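Lulel wrist camera kit for two-finger grippers

Lulel grew out of a question Yurani Espinoza kept asking in our lab: how much can a manipulation policy learn if the wrist view is all it gets? No overhead camera, no depth, no markers stuck on the furniture. Quite a lot, as we found! The kit is the hardware from that study, tidied up so other groups can run the same method — training code and all.

We collect in ordinary rooms with ordinary clutter. Cables on carpet, lamps, dark clothing against a bright wall... it all goes in.
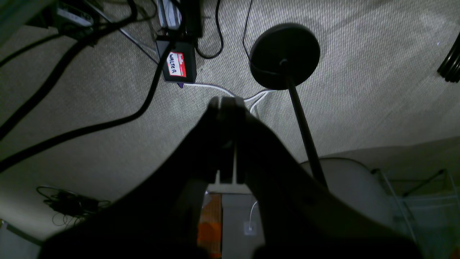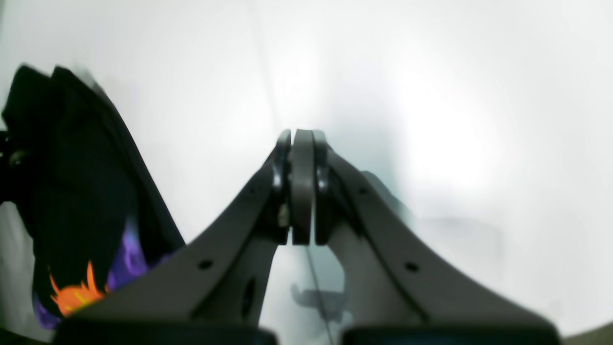
Training takes 200 demonstrations per task, and the policy predicts 2 seconds of motion at a time. Radoslava Machala's favourite result is the garment task, where colour jitter during training mattered far more than a bigger network. We had that completely backwards at the start, and the write-up includes the runs that showed us so.

In the kit: camera, mount, cable clips, calibration card and a licence for the Seixas labelling tool. The fingers must stay in view at full open, so check your gripper against the fit chart before ordering. Weight on the wrist is 50 grams without the cable.

Questions about the method go to Nilton Cuadros, and he loves getting them. The next batch ships in November.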